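Gripper Comparison, Final Report
Robotics Elective, Bottle Handling Group

So the question we picked back in March was pretty simple: which gripper is better at moving bottles by the neck, the Grusby two-finger or the Flutari soft one? I figured it would take a couple of afternoons. Ha.

Everything ran in simulation first. We used the Kuusk controller for both grippers so the arm motion would be the same each time, and all we swapped was the gripper model and the closing force. One run means pick up a bottle by the neck, carry it, set it down in the tray. We logged 840 runs per gripper (I let most of them go overnight, my laptop was not happy about it).

The neck is a tricky place to grab. It's skinny, it's short, and if you come in even a little tilted the whole bottle starts to swing once it leaves the table. My first approach path came in from the side and kept knocking over the neighbors, so I switched to straight down from above and that fixed most of it!

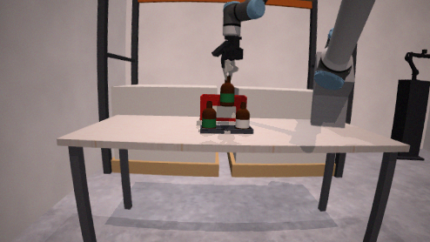
Coming in from above did make a new problem, though. The fingers have to open wide enough to clear the cap but they can't hit the bottles next door, and with the Flutari there was hardly any room to spare. I ended up limiting its opening to 50 mm, and then it would sometimes land on top of the neck and just push. The Grusby has skinnier fingers so I never had to limit it.

Results: the Grusby finished 79 percent of its runs. The Flutari did worse, and nearly all of its failures were that pushing thing. When it did get a good hold, it swung the bottle less on the way over, which I was not expecting and kind of love.

We also tried the Ekham wrist camera for lining up, but only on a Friday right before the lab closed, so I don't trust those numbers and left them out.

If I did it again I'd fix the friction settings before anything else. I changed them halfway through and had to throw away 1650 runs. Painful. I'd also like to try bottles with different neck sizes, since all of ours were the same model with different labels.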